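Notes for Session 4: Who Lives Where on a Rocky Shore
Intro to Shore Ecology, Koscombe Field Program
Kumudini Jayawardena

Okay, so last time we got as far as tides and ran out of clock before the good part. These notes pick up where I was waving my arms at the whiteboard. If you missed it, borrow Rafsan Weerasinghe's notes, they're a lot tidier than mine and he has drawn the spring and neap diagram the right way around (I hadn't).

4.1 Bands

Walk down any rocky shore at low tide and you'll notice stripes. Up top there's a dark, slippery-looking band of lichens and blue-green bacteria. Then comes a paler band that's mostly barnacles, then mussels or brown seaweeds depending on how hard the waves hit, and at the very bottom the big kelps that only see air a few times a month. We call this zonation. It shows up on coasts all over the world, with different species playing the parts, and I still get a kick out of it every single time!

The main thing changing as you go down is how long a spot stays out of the water. A barnacle near the top may be shut up tight for most of the day. One near the bottom gets to feed nearly the whole time. Same rock, same beach, a few yards apart, completely different life.

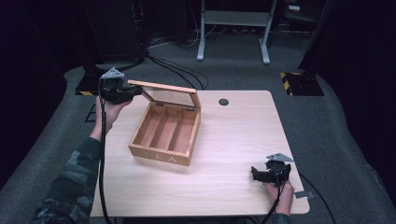

The trouble with zones is that we draw them as if they had walls. High, middle, low, done. Picture a wooden tea box with the lid up: three long, narrow compartments, thin dividers between them, and nothing is ever going to wander from one into the next. That is how the textbook figure looks, and it's how most of you filled in your practice sheets. A real shore leaks. You'll find a clump of mussels way up in a damp crack, or a patch of bare rock right where the kelp should be, and those are the spots I want you to write down instead of skipping. Use the three zone names, please do, they're handy. Just don't let the dividers do your looking for you.

4.2 What sets the upper edge?

Mostly physical stuff. Drying out, heat, cold, and for things that filter their food from the water, plain old hunger. An animal living at its upper limit is usually right at the edge of what its body can put up with, and one nasty hot afternoon in May with a midday low tide can kill off a strip of barnacles that had been fine all winter.

Some tricks for coping, which will be on your sheet:

Limpets clamp down and fit their shell edge to one particular bit of rock. Many of them go back to the same spot after feeding.
Periwinkles seal the door with a little plate (the operculum) and can glue the shell lip to the rock with dried mucus.
Barnacles close their plates and wait.
Seaweeds like rockweed simply dry out, go crispy, and recover when the tide is back. Some species can lose most of their water and be fine.

4.3 What sets the lower edge?

More often this is other living things. The classic experiments were done with barnacles. Take away the bigger, pushier species and the smaller high-shore one does perfectly well lower down. Put the big one back and it grows over, under, and around its neighbor until there's no neighbor left. Predators matter too. Sea stars eat mussels, and they do better low on the shore, so the mussel bed often stops at the line where sea star hunting gets serious.

Piyumi asked a great question about this: if the low shore is so crowded and dangerous, why does anything settle there at all? Larvae don't get a map. They come in from the plankton, they test the surface, they respond to chemical cues from adults of their own kind, and then a lot of them land in bad places and die. Huge numbers of young, tiny odds for each one. It's a wasteful-looking system and it has worked for a very long time.

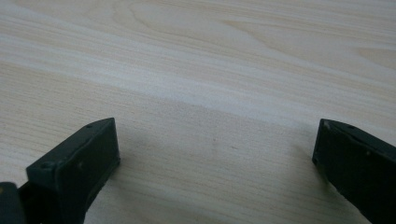

You can see how both edges together squeeze a species into a band. Harsh conditions push from above, neighbors and predators push from below. It's a rule of thumb and it breaks all over the place. Some seaweeds get stopped from moving up by grazing limpets, for instance, so there you've got a living thing setting the upper edge. Put that one in your exam answers and I'll be very happy.

4.4 Wave exposure

Brestirell Point and the inside of Koscombe harbor have the same tides and look nothing alike. On the point, spray reaches much higher, so the upper bands are stretched up the rock and every stripe gets wider. In the harbor everything is squashed down and the brown seaweeds take over. So when you compare two sites, write down the exposure before you write anything else. Custódio Peixoto did the comparison last year, and his first draft compared a sheltered gully to an open ledge without saying so (he has given me permission to keep bringing this up).

4.5 Your survey

We have 21 stations along the transect, running from the splash zone to the low water mark. At each one you lay the quadrat, estimate percent cover for seaweeds, and count the animals. Barnacles get counted in the small corner square only, then scaled up. Last year's total for the corner squares was 3469, and one very dense station accounted for far too much of it.

A couple of examples so the scaling makes sense. Say you work out a density of 2000 barnacles per square meter at one station and 4000 at the next. That's a doubling over one step down the shore, and it's tempting to say the second spot is twice as good. Look at the sizes first! A station full of tiny new settlers can have a giant count and still be a lousy place to grow up.

Use the Dresis data sheet, the one with the extra column for notes. For seaweeds bring the Stępień key, and please work through the couplets even when you're sure you know what it is.

Put any rock you lift back the way you found it, same side up. Never turn your back on the water at Brestirell. Boots with grip, no sandals, and pencils only, as pens give up in the spray.

4.6 Before next time

Read the chapter on larval settlement. Sketch your own zonation diagram from memory, with at least one species that's out of place, and write two or three sentences on how it might have got there. Tharindu Herath has the spare quadrats and will hand them out at 7:30 a.m. by the slipway. If your group is short a tape measure, tell him the evening before.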